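分类:课程项目 > 结课报告 > 机器人与控制

最后更新:12月

Visel:用一副铝管手臂遥控仿真人形机器人的尝试

指导教师:Huguette Rey
制作地点:Nedmont,Bradar共享工坊

一、缘起

选题表上我们最初填的是“自制双足机器人”。Rey老师看完预算栏,问我们打算先买左腿还是先买右腿。项目总经费是580欧元,按当时查到的关节电机报价,够买一条腿的下半截,还不含运费。于是机器人搬进了仿真里,钱花在了人这一边:做一副可以套在操作者身上的主手,读出肩、肘、腕的角度,驱动屏幕里的人形机器人在厨房台面边上收拾餐具。

项目取名Visel,没有什么含义,是组里有人打错字之后大家懒得改。本报告所说的Visel包括两部分:穿在身上的铝管主手,以及仿真端的控制程序和厨房场景。控制板上的固件另有代号叫Dalen,也是我们自己写的,读者若在代码仓库里看到一个叫dalen_final_真的最后版的文件夹,请忽略“最后”二字。

题目定为遥操作,还有一点私心。去年上一届的同学做的是自动抓取,答辩时机械臂抓了一下空气,全场安静了很久。遥操作的好处是抓空了可以说操作者没睡好。

二、工坊与材料

Bradar在一间旧印刷厂的底层,会员制,晚上十点关灯。说关灯就关灯,总闸一拉,台钻、焊台和我们没保存的文件一起下线。我们为此丢过一整晚的标定参数,之后在脚本里加了自动保存,算是本项目最早完成的一项功能。

主手的骨架用的是工坊废料架上的铝管,原先大概是展架,管身上还留着半截撕不干净的胶。关节件用3D打印,材料是PLA,打印机是工坊的公用机器。公用机器的脾气和公用厨房的平底锅差不多,上一个人用完是什么状态,全看缘分。肩关节的外壳有一版打到一半开始往左漂,最后出来像一块被风吹过的蛋糕,我们量了一下内孔,居然还能用,就装上去了,直到现在它仍然是整副主手里最稳的一个零件。对此我们没有理论上的解释。

角度测量用磁编码器,每个关节一个,走同一条总线。手部没有做逐指测量,只在食指位置装了一个带弹簧的扳机,扣下去映射为整只手合拢。最初的方案是弯曲传感器手套,试戴之后放弃:读数会随手套穿戴的松紧变化,而手套的松紧随操作者有没有吃晚饭变化。

背板是一块切菜板。买的时候是新的,请评审老师放心。

三、结构的几次返工

主手前后做了四版。

第一版是直接把管子绑在胳膊上,用魔术贴。它很轻,也很诚实地反映了魔术贴在皮肤上滑动的全过程。操作者抬手时,仿真里的机器人会先犹豫一下再抬手,看起来颇有思想。

第二版加了背板,把肩关节的转轴固定在身后,这样测得的角度总算以躯干为基准。问题是肩宽做死了,按组里个子最大的人做的,另外两人穿上以后转轴悬在肩膀外面,抬手时铝管会敲耳朵。

第三版把肩宽做成可调,用蝶形螺母锁紧。蝶形螺母会松。它们松的时候没有声音,也没有征兆,只有仿真里的机器人慢慢地把一边胳膊垂下去,像开会时间太长。

第四版换成带锁紧手柄的滑轨,前臂改成伸缩管,手柄端加了一个小小的腕托。这一版穿脱需要另一个人帮忙,过程近似给人穿铠甲。工坊里做陶艺的几位会员每次经过都要问一句出征顺利否,我们已经学会统一回答顺利。

返工中最费时间的是走线。总线要跨过肘部,弯折次数一多就断,断在护套里面,外面看不出来。我们先后试过弹簧线、扁平排线和从旧耳机上拆下来的线,后者手感最好,寿命最短。最后用的是细硅胶线,在肘部留一个松弛的圈,外套蛇皮网管。圈太小会扯,太大会挂门把手。挂门把手这件事发生过不止一次,每次的受害者都是门。

四、仿真端

仿真里的人形机器人有现成的模型,我们只调整了关节限位和手部的摩擦参数。场景是一间厨房:机器人站在台面的另一侧,台面上有叠着的盘子和碗、几只玻璃杯、一只高瓶子,还有一盆植物。植物不参与任务,放在那里是为了测试机器人会不会去碰它。它会。

台面的碰撞体一开始用的是网格模型,看着漂亮,算起来要命,杯子放上去会微微发抖,抖一阵之后自己走开。换成一个简单的长方体以后,杯子老实了,帧率也上来了。玻璃材质是另一笔账。工坊那台公用电脑的显卡年纪不小,画面里一出现透明的杯子,风扇的声音就盖过了台钻。我们讨论过把杯子全部换成不透明的,最后没换,理由写在会议记录里,原话是“丑”。

操作者与机器人之间的映射分两层。上层是关节到关节的直接映射,加一组缩放系数和偏置;下层是一个低通滤波器,外加速度限制,用来吃掉编码器的毛刺和操作者打喷嚏。每次开始之前有一段标定:操作者先垂手,再平举,再屈肘抬起前臂,各保持片刻,程序据此算出偏置。

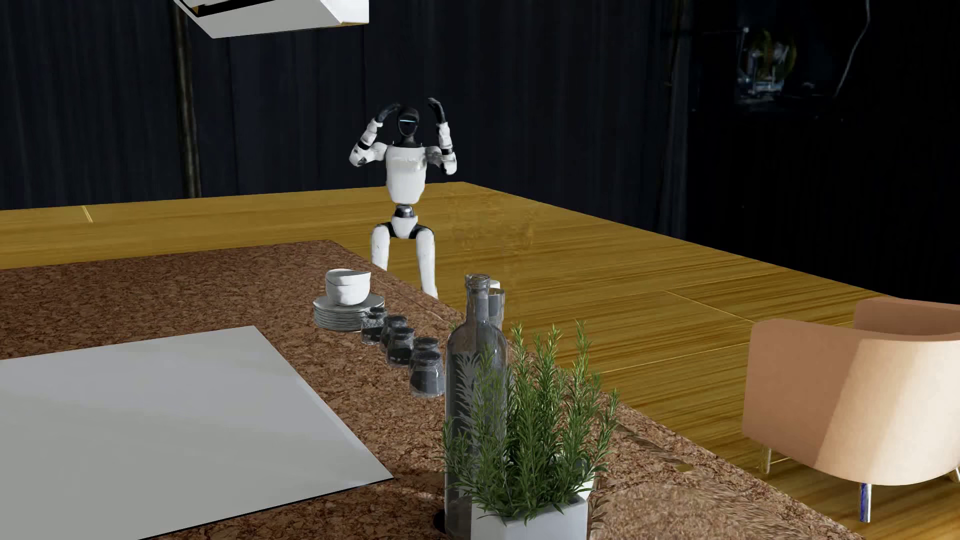
标定做得好不好,直接决定后面能不能玩下去。偏置差一点,垂手的时候看不出来,一旦前臂竖起来,误差从肩一路累积到手,手掌就会跑到操作者完全没有想去的地方。我们起初以为是编码器的零点漂移,花了一个星期检查磁铁有没有装歪,磁铁确实装歪了,扶正之后误差一点没变。真正的原因是背板:操作者抬臂时肩胛骨会动,背板跟着往上走,走多少因人而异。解决办法是在背板下沿加一条腰带,勒紧。勒紧以后数据好看了很多,操作者的脸色差了一些。

另一个绕了远路的问题是左右。仿真视角是从台面这一侧看过去的,机器人面朝操作者,于是操作者抬右手,屏幕上动的是左边那条胳膊。组里为此分成两派,一派主张镜像,理由是照镜子的人从来不需要说明书;另一派主张如实映射,理由是机器人有自己的右手,应当尊重。争论持续到有人提出可以做一个开关。开关做好之后,所有人都选了镜像,包括主张尊重的那一派。

不过镜像模式只适合正面视角。切到机器人头部视角以后,镜像就成了灾难,伸手去够杯子,画面里另一只手非常热心地伸了过来。现在的程序在切换视角时会自动切换映射,切换的一瞬间两臂会先回到标定姿势,再重新跟随,免得把台面上的东西一扫而空。“一扫而空”在这里是实测结论。

五、任务与记录

任务设得很朴素:把一只玻璃杯从一堆杯子旁边拿起来,放到台面上指定的空位。杯子倒了算失败,碰倒别的东西算失败,把杯子举在空中不知如何是好超过时限,也算失败。最后一条是后来补的,补之前有一位操作者把杯子举到了工坊关灯。

全部记录共317次,由组里三个人轮流完成,去掉了因断线、断电和误触急停作废的部分。急停按钮是工坊里捡来的红色蘑菇头,手感极佳,误触率也极高,凡是来参观的人,手都会自己放上去。

成功率先升后降再升。中间那段下降对应第三版主手的蝶形螺母,前文已经交代过它的为人。换成第四版之后曲线重新往上走,末期约有四成的尝试能一次放到位。这个数字不大,可我们看过自己前几晚的回放,那时机器人对待杯子的态度接近于打地鼠。

失败的分布比成功有意思。拿起来之前的失败大多出在接近阶段,手背蹭倒旁边的杯子。我们的扳机只有开合,没有张开角度可言,手掌张开就是全张开,在一堆杯子之间伸进去一只全张开的手,结果可想而知。放下阶段的失败则多半和高度有关:操作者看的是平面屏幕,杯底离台面还有一截就松了扳机。后来在界面上给杯子加了一个投影圆斑,松手太早的情况明显少了。这个点子来自Rey老师,她当时说的是“游戏里不都有吗”,说完就去开会了。

延迟方面,主手到仿真的链路本身很快,能感觉到的拖沓几乎都来自那个低通滤波器。截止频率调高,手臂跟得紧,同时抖得像刚喝完浓缩咖啡;调低,动作优雅,杯子已经倒了才开始伸手去扶。最后的取值是在工坊里投票定的,投票的人包括两位陶艺会员,他们要求记录在案,特此记录。

六、花费

经费最大的一块是编码器和控制板,其次是线材和接插件,其中接插件有相当一部分买错了间距。铝管没花钱。滑轨和锁紧手柄买的是摄影器材的处理品。切菜板的发票已按“结构件”报销,财务没有追问。打印耗材按工坊的规矩称重付款,那块漂移的肩关节外壳也称了,一克没少收。

到写报告时经费还剩一点零头,组里决定用来买一副新的台钻护目镜还给工坊,旧的那副被我们坐坏了。

七、没做完的

力反馈没有做。方案画过,在扳机下面加一个小舵机,手碰到杯子时顶一下食指。试装的那只舵机在没有接到任何指令的情况下顶了操作者一整晚,之后它就被放进抽屉里了。

逐指控制没有做。若有下一届接手,建议从扳机的行程入手,先把全开全合改成连续量,硬件上只需要换一个线性电位器,座子的图纸在仓库里,文件名带“扳机”二字的有好几个,请用日期最新的那个,如果装不上,请用第二新的。

自主抓取也没有做,尽管选题表的备注栏里写着“视进度开展”。录下来的数据格式已经整理过,关节角、扳机状态和物体位姿都按同一时间轴对齐,可以拿去训练。有几段记录里机器人会在放好杯子之后突然挥手,那是操作者在和路过的人打招呼,使用前建议剪掉。

主手目前挂在Bradar靠窗的架子上,腰带搭扣有一边裂了,用扎带捆着。要借用的同学请先在工坊门口的本子上登记,穿的时候先扣腰带再锁肩轨,脱的时候反过来。蓝色的线不要拔。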